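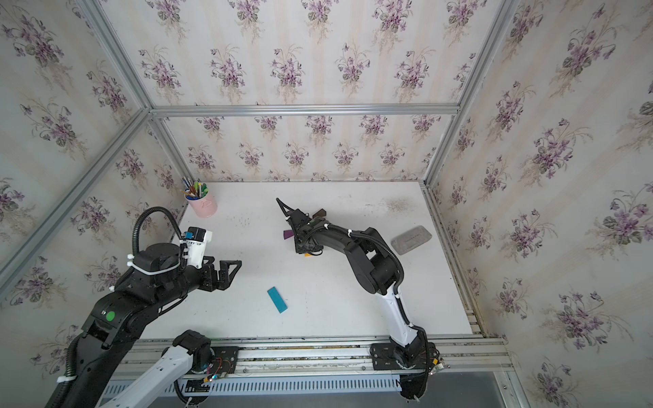
## Unit 4: Wallpaper on bench-scale wall panels

Printed floral papers are harder to judge on a small surround than on a full wall. The pattern in use has a pale cream ground, faint vertical stripes and repeating bouquets of purple violets on thin brown stems. It covers the back wall and both side walls. The white table top gives a neutral surface against which to compare the ground colour.

### 4.1 Reading the pattern

- **Stripes.** Check these first. A faint stripe shows a leaning drop sooner than the bouquets do.
- **Repeat.** Measure from one flower head to the same head in the next bouquet, never from leaf to leaf.
- **Ground.** Cream varies between batches. Keep to one batch per surround and write the batch number on the job sheet.

### 4.2 Cutting and hanging

1. Cut the back wall drop first, to 700 mm, and mark the top edge in pencil on the reverse.
2. Find the centre line of the wall and set a stripe on it.
3. Hang the side drops outwards from the back corners — trim at the corner, do not fold round it.
4. Where a metal bar crosses the wall, carry the pattern through at the same height on both sides of the bar.
5. Smooth from the middle to the edges with a dry brush.

Paste is the Brusance ready-mixed type. Leftover offcuts go in the Trustilley drawer, rolled, print side in.

### 4.3 Faults to record

| Fault | Check |
|---|---|
| Leaning stripe | Plumb line at each corner |
| Mismatched bouquet | Height of flower heads across the seam |
| Lifted edge | Fingertip along the seam |

Reading for next time: Brunton pattern book, sheet 127.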